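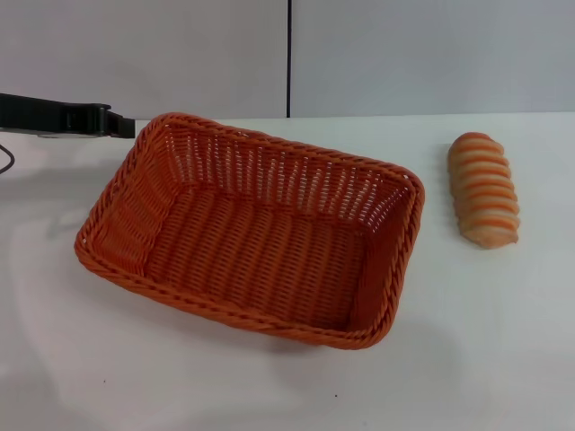

Textbooks > Automation > Part Two: Hands and Eyes > Chapter 9

This site uses cookies to remember your reading position. Accept | Manage settings

Chapter 9
Comparing Grippers and Wrist Cameras

9.1 What a comparison has to hold still

A gripper cannot be tested alone. It is bolted to an arm, the arm is run by a controller, and the controller acts on what one or more cameras report. When a pick fails, the fault may lie in any of these parts or in the way two of them are joined. A comparison is useful only if one part changes at a time and the rest stay as they were.

This chapter uses a tabletop picking task throughout. The objects are a basket and a bread roll. The basket has a thick braided rim that can be gripped or pushed against. The roll is ridged, so the width between the fingers depends on where along its length they close. The two objects ask different things of the same gripper, and a setting that suits one may not suit the other.

Two grippers are compared. The Kinden has flat fingers and reports finger position only. The Marnon has the same stroke but adds a force reading at the fingertip. Both are mounted on the same arm and driven by the same Zevus controller, with the speed limit left unchanged between runs.

9.2 The trial and the run

In this book a trial is one attempt, from the start pose to either a completed placement or a stop. A run is a set of 30 trials with no change to the hardware or settings. If a cable is moved, a finger pad replaced, or a camera touched, the run ends and a new one begins, even if only a few trials remain.

Each trial is scored at three points:

Approach -- the fingers reach the planned position without touching anything else.
Grasp -- the object is held when the fingers stop moving.
Placement -- the object is released inside the marked area.

A single pass-or-fail score hides too much. Two grippers may finish the same number of trials and fail at different points, and the remedy for a poor approach has little to do with the remedy for a weak grasp.

9.3 What each camera sees

A head camera looks across the work area and shows the gripper, the object, and the table in one view. It is well suited to planning an approach. Its weakness is occlusion: the arm often covers the contact point just when contact begins.

A wrist camera moves with the gripper and keeps a fixed relation to it. Its view changes with every motion of the arm, and it may contain no part of the task at all. Such views are valid data and should be kept in the record. A controller that depends on the wrist view must have a rule for them.

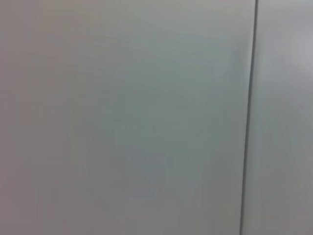 Figure 9.2 Wrist camera view of two gray panels divided by a dark seam. No object or finger is in view.

A view of this kind offers one strong edge and little else. An edge-based tracker may lock onto the seam and report high confidence, although the seam says nothing about the position of the target. The Ranasinghe check, used in the exercises for this chapter, rejects any wrist view in which a single straight line supplies nearly all of the contrast. The controller then falls back on the head camera until the check passes.

Blur is a separate matter. A soft view may come from motion, from poor focus, or from image compression, and one saved picture is seldom enough to tell which. Record the arm speed and the lens setting with each picture so that the cause can be looked into later.

9.4 Delay

Camera delay must be measured before grippers are compared. In the worked data for this chapter, the head camera delay is 42 milliseconds. If the delay differs between two runs, the gripper with the shorter delay will tend to look better on approach -- a result that belongs to the camera.

Measure the delay at the start and end of each run. Discard the run if the two values differ by more than 2 milliseconds.

Section 9.5 sets out the log sheet and the order in which its columns are filled in.

Contact the editors | Copyright and permissions | Back to top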